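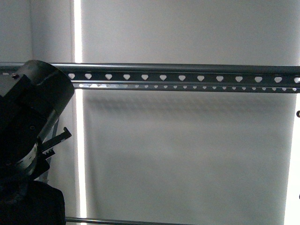 About Firkura

Hi, I'm Sakda Kamolrat, and I run Firkura, a small shop for people who still build and fix tube amps. I sell the boring bits: sockets, tag strips, standoffs, grommets, carbon film resistors, cloth-covered wire (my favorite thing in the whole building, it smells great).

I started out in Stadton with 3 drawers of parts left over from my own repairs. I kept buying ten of everything when I needed one, and friends kept asking for the other nine! These days there are almost 400 different parts on the shelves, and I moved the stock over to Lomham last January to get a decent test bench in.

Every output transformer gets checked on that bench before it goes in the box. I also do a line of bare chassis under the Arango name, bent and drilled to order, and if you send me a sketch with your measurements I'll tell you if the holes are going to fight each other.

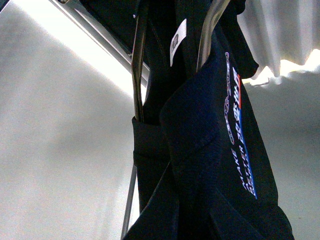
Can you match a pair of power tubes for me?
Sure, just say so in the order notes. I match on plate current at idle and write the readings on the boxes, and it adds 2 days to your order.

Orders under 46 dollars go by regular mail, bigger ones get tracking. Email is the best way to reach me, I'm usually holding a soldering iron when the phone rings.

Page last updated 26 Jul 2020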